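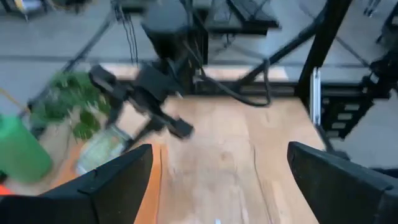 Words and gallery by Ghada Tarawneh
Ferkthorpe workshop notes, January

Our second week with the pair of arms went well until the Saturday, when one of them missed a stop signal and kept travelling for 2 seconds after Sawsan had let go of the pedal. Two seconds sounds like very little, I know, but when you're standing beside it with a cup of tea in your hand it feels like a good long while! No harm done, I'm glad to say, and there's a fair bit to look at while we track down the fault.

Both arms at the bench, with the plant and the bottle we use for practice reaches. The one across the table is on the move, and its cables need room to swing – Sawsan Srour wants them tied up higher before anyone runs it at full speed again.
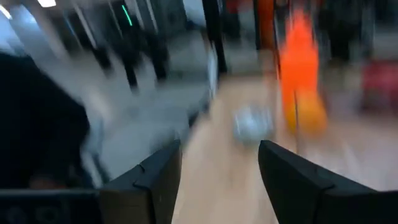
We went through 55 short runs afterwards and the late stop came back in 21 of them, nearly always on the faster moves. The Irno controller is our chief suspect, though Sawsan still has her doubts about the pedal lead (she has swapped it once already, and would like to try a shorter one). Until we've settled it, please keep to the slow setting, stay well back from the table and have a second person by the stop button.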